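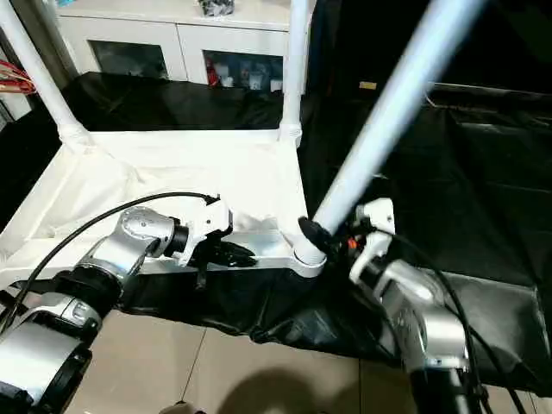
Prollari has completed the first phase of a program to gather training examples for two-armed robots, the company announced Sunday. The work is being carried out at its facility in Workum, where trained operators guide pairs of robot arms through household and light assembly jobs while the system records each movement. The first phase centered on structures made from white pipe and corner fittings, among them a fabric-lined tray set on black plastic sheeting, with a gripper on each arm to handle the parts. The recordings will be used to teach a single control model that is intended to carry out similar jobs without an operator.

The first phase produced 772 usable examples over 12 weeks. Each was reviewed by a second operator before it was accepted, and recordings with missing data from either arm were set aside. Nine operators took part, working in shifts of two.

According to Fergus Dow, who directs data operations at Prollari, assembly tasks were selected for the first phase on account of the coordination they require. "One arm often has to steady a part while the other arm moves it," Dow said. "A model needs to see that done many times, by different people and at different speeds, before it can do it reliably."
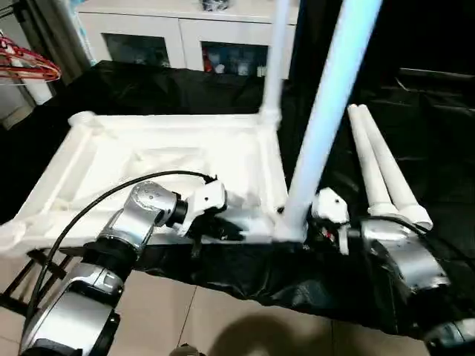

Operators were also instructed to keep examples in which a part slipped and was picked up again. Dow said that corrections of this kind were removed in an earlier project - a practice the team has since dropped - and that the resulting model had difficulty recovering from small errors.

A second phase will begin in May at the company's site in Landry. It will cover 27 tasks, including folding, sorting and packing, and will use the same arms and recording procedure. Prollari expects to report initial test results after that phase has closed. Operator training for the Landry site is already under way.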